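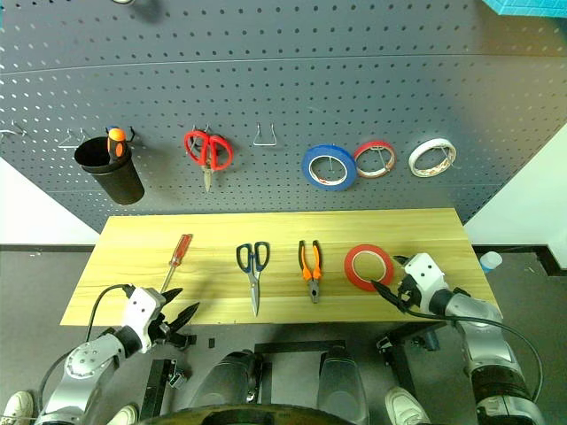
Estcombe, May

The team at the Cavow workshop has spent the spring teaching a two-armed robot to put tools back where they belong. It is a modest task, and the group leader is the first to say so. "When I tell my family what I do, they ask why I don't hang the tools up myself," she told me. "I say that I do. I have hung them up more times than I want to remember."

We spoke in the small kitchen next to the laboratory, over tea which she forgot to drink. She came to Estcombe from a group that worked on grasping in boxes and bins, where the robot may pick up an object in almost any way it likes. A pegboard does not allow this freedom. A roll of tape must go over a peg, and scissors must be held so that the loop of the handle can find the hook. If the grip is wrong at the table, it is still wrong at the board, and by then the arm has few ways to correct it.

"In a bin, you are judged on the picking," she said. "Here you are judged on the last two centimetres. All the interesting mistakes live in the last two centimetres."

The method is learning from demonstration. A person guides both arms through the task, the cameras and the joints are recorded, and a model is trained to produce similar movements from what it sees. The project, which carries the name Navaratnam, collected 926 demonstrations in this way. After that came the part she is most proud of, and it consisted of throwing things out. Only 596 were kept for the main training.

I asked what was wrong with the rest. She was silent for a moment, and then she corrected my question.

"Wrong is a strong word. In most of them the tool arrives on the hook. But the person hesitates, or goes back, or pushes the tool against the board until it slides into place by luck. The model cannot know that this was luck. It learns to push."

The sorting was done by hand, by two people who looked at every recording separately and then compared their notes. Where they did not agree, the recording was left out. She admits that this is slow, and that a larger group would probably look for an automatic measure. They tried one, based on how smooth the motion was, and it preferred people who moved beautifully and missed the hook.

The result surprised even the ones who had argued for it. The model trained on the smaller set did better than the model trained on everything, with the same network and the same number of training steps. Each was given 60 trials, with the tools laid out afresh before every trial. The larger set produced a robot that was busy but uncertain, she said, often touching the board several times before it let go.

"I don't want to say that less data is better. This would be a silly thing to conclude," she said. "What we can say is that for this task, with our way of recording, the bad part of the data did more harm than its size would suggest."

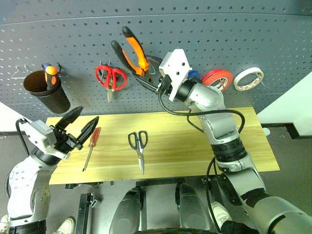

Pliers caused the longest discussions in the group. A roll of tape has a hole in the middle and is quite patient with a small error, but pliers change their shape when they are lifted. The two handles can swing apart or come together, and the same pair can look like a different tool from one attempt to the next. The demonstrators had each found their own habit. One person took hold near the joint, another took the lower end, and a third changed the grip on the way – which was comfortable for him and very confusing for the model.

In the end they agreed on a short written guide for everybody who recorded. It has 7 rules and fits on one page. The rule she considers the most useful says that if you need to correct the grip, you put the tool down on the table and begin again, in full view of the cameras. The robot then learns a correction it can repeat. Before this, many corrections happened near the board, where the gripper itself hides a part of the tool.

She would also like to know how much of the benefit came from the guide and how much from the sorting. For the moment she cannot separate them. The guide was introduced when a good part of the recording was already finished, so the later demonstrations are cleaner and were also kept more often. "A reviewer will ask us this, and the reviewer will be right," she said.

A partner laboratory in Faltville has agreed to repeat the comparison with its own board and its own demonstrators. She asked them not to copy the layout of the hooks too closely. If the effect depends on one particular arrangement, she would prefer to learn it now, before the paper is written.

I wanted to know whether the robot could soon be left alone to tidy a real workshop. She shook her head. It does not know what to do when a hook is already taken, and it has never met a tool that belongs somewhere else. Those are the questions for the autumn, together with a second wish which she mentioned when we were already standing at the door: she would like to let the demonstrators see their own rejected recordings. Until now they have been told only the number, and several of them have asked.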